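We use cookies to keep this site working and to remember your reading settings. Accept / Manage preferences

How to Set Up an Evening Review Journal

An evening review is a short written record of what you did, what you felt, and what you would change. The method on this page takes 15 minutes and needs a notebook, a pen, and a fixed place to sit. It comes from the Stoic habit of going over the day before sleep, with the wording made plain.

Before you start

Choose a time and write it inside the front cover. 9:30 p.m. suits most people. Number the pages by hand. A notebook of 400 pages will last more than a year at one page per evening. The Trallness workbook comes ruled for this purpose, but any bound book will do. Loose sheets get lost.

Step 1. Draw the page

Divide the page into three bands. Label them Events, Reaction, Next. Make the middle band the largest.

Step 2. Fill in Events

Write down what happened, in order, using verbs and times. Leave out judgments. "Meeting ran to 4:15, I spoke twice" is an event. "Terrible meeting" belongs in the next band. Stop at 50 words.

Step 3. Fill in Reaction

Pick one event and no more. Name the feeling with a single word, then write the thought that came with it as a full sentence. If two feelings compete, record the one that lasted longer. Do not correct the thought yet. 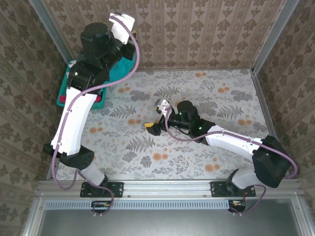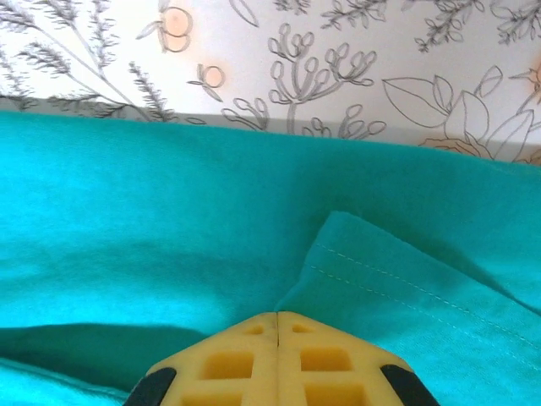

Cele wrote in to say that the single-event rule did not work for her in the first month. She had several things on her mind each night, and choosing one felt like hiding the rest. She now lists the others by title at the foot of the page and comes back to them on a free evening.

The change is sound, provided the list stays at titles only. Once the entries turn into paragraphs, the review runs long and tends to be dropped.

Step 4. Fill in Next

Write one action you can finish tomorrow. It should fit on a line. "Be more patient" cannot be checked. "Let the other person finish before I answer" can.

Step 5. Close the book

Do not reread on the same night. Put the notebook away from the bed — a drawer in another room is fine.

The monthly reading

After 26 entries, read them all in one sitting. Mark repeated feeling words with a pencil. Copy the most frequent one onto a fresh page and write up to 536 words on it without stopping. Date this page and fold the corner. It becomes the starting point for the next month.

Missed days

Leave no blank pages. Resume on the next numbered page and do not fill in the past from memory — recalled feelings are unreliable after a night's sleep.

Related articles
Silence as a Daily Practice
Notes from the Idville Reading Circle: On Anger
What the Laneo Method Says About Habit
Keeping a Commonplace Book
Walking Without a Destination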